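Workshop Tips: Choosing Gripper Fingers for Cloth
By Tuulikki Tuominen
September

Most fingers sold for small arms are made for boxes and bottles. Laundry is harder. A shirt has no fixed shape, and a tip that holds a mug well may slide right off a hem. The notes below come from comparing two sets, the Graler and the Drodier, on the same arm and controller.

Cover the table. Bare laminate lets a shirt skate away from the tips, while a woven cover holds it in place. Pull the cover tight and clamp it underneath.

Open the fingers fully before each approach and come in from the side of the pile. Stop 3 mm above the cover, check the wrist camera view, then go down. Both fingertips should be in view with the cloth near one of them.
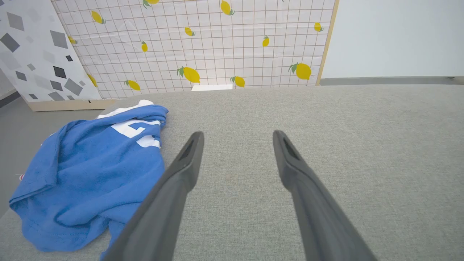 Do soft fingers need a different closing force than hard ones?
Soft fingers need less. Start low and raise the force in small steps until a single layer stays put when the arm lifts.

Log every grasp, good or bad. The Graler set held on 412 of 500 tries. The Drodier set lost almost 33 more than that, mostly on thin hems — thick seams gave it no trouble.

Wipe the tips with a damp cloth after each batch. Lint builds up fast and the grip falls off well before the dirt shows.

Keep the controller settings for each set in a separate file. The Hứa controller saves only the last one used, and loading the wrong file on a Tuesday cost the Kumbridge shop a morning of runs.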